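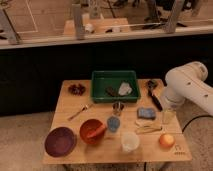

A crowded table is where most planning software gives up. At Ronwood, Wellington Vieira's team spent July rewriting the part of theirs that decides what the arm should reach for first.

The old planner, called Moden, picked the nearest object and worked outwards. That was fine for an apple or a sponge with space around it. Glass was harder. The depth data for a clear tumbler comes back full of holes, and Moden would plan a path straight through it.

The new version keeps a separate map of places it is unsure about and steers round them until it has a better view. Each plan now takes 135 milliseconds, up from 30, and Vieira thinks the delay is worth it.

"Thin things are still a problem," he says. "A stick lying flat is hardly there at all — it blends into the wood."

The team has logged 1030 test picks so far. Spoons are next.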